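# Session 6: Demonstrating with hand-held grippers

Course: Teaching Robots by Demonstration
Instructor: Benedicta Dramani
Session date: 13/09/2018

Last session covered driving the arm by remote control. The operator moves a leader device and the arm copies it. It works, but it is slow, and the arm has to be in the room. This week we take the arm out. The person carries the gripper, does the task by hand, and we record the path of the tool and the opening of the fingers.

## 6.1 What gets recorded

A demonstration is one attempt at one task, from the first movement to the release. For each time step we keep:

- the view from the camera on the gripper
- the position and angle of the tool
- the distance between the fingers

Nothing is recorded about the operator's arm or body. The learner only sees what the tool sees, so if you steer by looking at something outside the camera's view, the learner has no way to copy you. Keep the thing you are working on in view until you let go of it.

## 6.2 Soft items

The Juven set, which you will use for the assignment, has 2,902 demonstrations. Of these, 653 involve cloth or bedding. Error rates on that part are the highest in the set, and most of the discussion today is about why.

A rigid cup has one shape. A folded quilt has a new one each time it is put down. The fingers can close on one layer when you meant to take two, and the camera may not show the difference. Grip points also matter more: a smooth rounded fold gives the pads less to hold than a corner or a loose edge.

In the bedroom task, the folded navy item lies on a pink plush bedspread and the fingers are open over the bed, with the right pad just short of the item's near edge. Look at the near end, where a second layer sits in shadow under the top one, and decide where you would close the fingers.
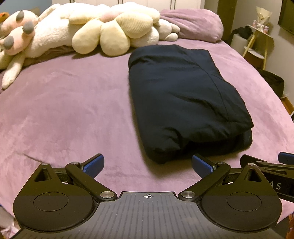 ## 6.3 Rules for a clean demonstration

1. Start with the fingers open and the item in view.
2. Approach at a steady speed. Stopping halfway to think teaches the robot to stop halfway.
3. Close fully before you lift.
4. If you drop the item, end the recording and start again – do not rescue it with your free hand.
5. Change the starting layout between attempts. Small changes are fine.

Rule 4 is the one people break. The Relbridge notes from July (on the course page) list the files we had to throw out.

## 6.4 Assignment

Work in groups of 2. Record 40 demonstrations of a folding or moving task with one soft item. Label each as success or failure and mark the time step where the fingers close. Sign up for grippers at the Benavides lab desk.

Reading for next time: chapter on action labels, first half only.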